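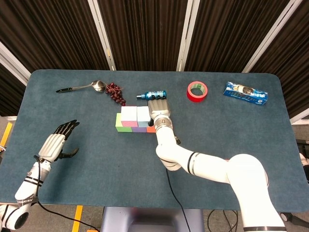 What happens on an open day at Drosis?

You come in, you watch the robots handle everyday things on a table, and you ask the team whatever you like. It takes 60 minutes and it's free.

About us

Drosis is a small robotics company in Sarnunstead. We started in the back half of the old Pacheco building on Curnard Street and we're still there — just with more of the building now. Our work is hands. Robot hands that pick up, put down, stack and sort ordinary stuff, the kind of thing you'd find in a kitchen drawer or a toy box.

Two arms, one table. That's the basic setup and it's what visitors see first. Foam-like cubes in soft colors, a metal spoon, a bunch of grapes, a roll of red tape. Different shapes, different problems. A cube has flat sides. Grapes don't, and a spoon lies so low that getting fingers under it is a whole project by itself. Ask us about the spoon.

Open days

We run them in spring and again in September. Groups of 10, no bigger, so everyone gets a decent veiw. Last year we had 200 people through the door, mostly local families and school groups, plus a few folks from the packaging trade who stayed long after their slot and asked very good questions about fingertips.

The next one is March 30, 2018. Slots all day. Sign up with the form on the contact page, one form per group please.

What you'll see:
Stacking and unstacking with the blocks
Picking up objects of different sizes
A short talk on how the fingers are built
Time for questions

Stay behind the yellow tape on the floor while the arms are on. Kids too. Bags go on the hooks by the door.

Schools

Teachers, write to us early. We can do a morning just for your class and we'll send a worksheet ahead of time. Under tens welcome with one adult to every four kids. No charge, but bring your own lunch — there's a bench out front and not much else nearby.

How we got going

First hand we built had three fingers and dropped nearly everything. The one after that had five. We logged 1,000 practise grasps with it before letting anyone outside the company look, and the notebook from that time is still on the shelf by the kettle. You're welcome to leaf through it.

Getting here

Curnard Street entrance, green door, ring twice. Parking behind the building. The bus stops at the corner.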